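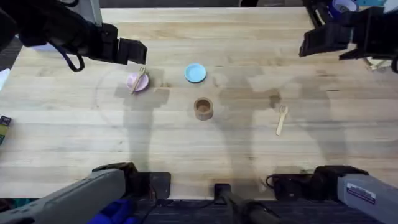
Sell Us the One Plate

Sep 30, 2020

Last March I broke a dinner plate. It was a plain stoneware plate from a line called Flaltoline, made by a company called Dornulico, and I had bought eight of them when I moved to Grimthorpe. I dropped it on a tile floor and it went into more pieces than I could find. Then I tried to buy another one.

I could not. The line is still being made. It is on the shelf at Courtois, the housewares store downtown, in the same color and the same size. But it comes in a box of sixteen pieces: four dinner plates, four salad plates, four bowls, four mugs. The person at the counter was polite and looked it up for me. The store had no way to sell me one plate. The box has one bar code, and if they open it they can't sell what is left.

My complaint is with that box, and with how normal it has become. I think dishes should be sold one at a time, as they were for most of my parents' lives, and I think the stores and the makers would do fine if they went back to it.

The old term was open stock. A store carried a pattern, and every piece in that pattern had its own price and its own place on the shelf. You could buy a full service for twelve or you could buy a saucer. People getting married would often pick a pattern and get it piece by piece, partly from relatives. People who were not getting married could do the same thing with their own money on paydays. The pattern stayed in production for years, and that was the promise behind it. If you broke a cup, there was another cup.

Some makers still sell this way, mostly at the high end and mostly for restaurants. In the middle, where most of us shop, the box has won.

I understand why. A box is easy to ship and easy to stack. It has one price, and the price looks good when you divide it by sixteen. The store doesn't have to guess how many more bowls than mugs it will sell. Single plates get chipped on the shelf, and a chipped plate is a loss. I worked in a hardware store for two years in my twenties, and I know how much time goes into loose goods. Loose bolts are a nuisance. We sold them anyway, because people needed one bolt.

What the box assumes

The sixteen-piece box assumes you need the same number of everything. Very few homes do. In my kitchen the bowls get used more than everything else put together. We eat soup, cereal, rice and leftovers out of them. The mugs that came with the set have been at the back of the cupboard from the start, since we already had mugs. Almost everybody already has mugs. They collect by themselves.

So a quarter of what I paid for was something I did not want. I have now been offered the chance to buy four more of the same mugs in order to get one plate.

The box also assumes that you start from nothing and buy all at once. That fits a person setting up a first apartment. It doesn't fit a person whose sister has moved in, or whose children have left, or who lives alone and wants one good plate and one good bowl. A person living alone can get by very well with two of each. The stores have nothing for that person except the paper plate aisle and the thrift shop.

And it assumes that nothing breaks, or that when enough has broken you will throw the rest away. I think this one does the most harm. A set with one plate missing is still a good set. But once there are three missing, people start to feel that the dishes are used up. They buy a new box, and the old plates, which have nothing wrong with them, go to the curb or the basement.

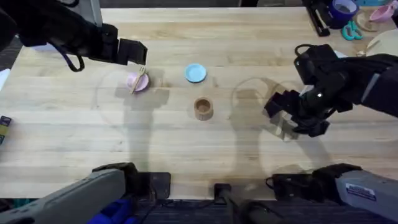 A small pink dish on a butcher-block tabletop.

The case for mixed dishes

The usual answer is that I should stop caring whether things match. I have some sympathy for this. Dishes from different places can look good together. A small dish in a strong color is useful on any table, and it doesn't have to belong to anything. My aunt's cupboard had no two plates alike, and I never had a bad meal there.

Still, there is a practical side to matching that the people who praise mixed dishes tend to skip. Plates of the same shape stack. Plates of different shapes make a leaning pile, and the one you want is under the others. A dishwasher rack that holds nine plates of one kind may hold six of mixed kinds. If your cupboard is small, a matching stack is the difference between closing the door and not closing it. I don't want a matching plate in order to impress a guest. I want it to fit where the last one was.

The second answer is that I should go online to one of the replacement dealers, where people buy and sell single pieces of old patterns. I did. I found my plate, used, for more than I paid for all four in the box, before shipping. Those dealers do honest work and they are a help to people with their grandmother's china. They should not be the only place to get a plate that is being made right now.

The cost

I wrote to Dornulico and asked why they did not sell single pieces. The reply was short and friendly. It said that the company had found customers preferred the value and convenience of sets. I don't doubt that they have sales figures. But if all you put on the shelf is boxes, all you will sell is boxes. I would want to see what happens when the two are side by side.

I'm not asking for every pattern in every store. Here is what I think would be fair. If a company is still making a line, it should sell each piece of that line from its own warehouse, by mail, at a reasonable price. Charge me extra for packing. I would have paid double for my plate without complaint. A store like Courtois could keep a printed list at the counter and place the order for people who don't like to shop on a screen, and take a small cut.

It would also help if the makers said, on the box, how long they plan to keep a line going. Paint companies manage to keep a color code on file. I can walk in with a number, say 2467, and walk out with a quart of the same tan that is on my hallway wall. Nobody makes me buy four other colors along with it. A plate is not harder to keep track of than a can of paint.

I expect some readers will say that this is a small matter. It is. The box at Courtois costs 44 dollars, and I could buy it and have done with it. But most of what we own is made of small matters like this one. I can't get one knob for my stove or one shelf for my bookcase either. In each case the part exists, somebody makes it every day, and it can't be had except attached to a lot of other things.

For now we have seven dinner plates. When eight people come, I eat my dinner out of a bowl.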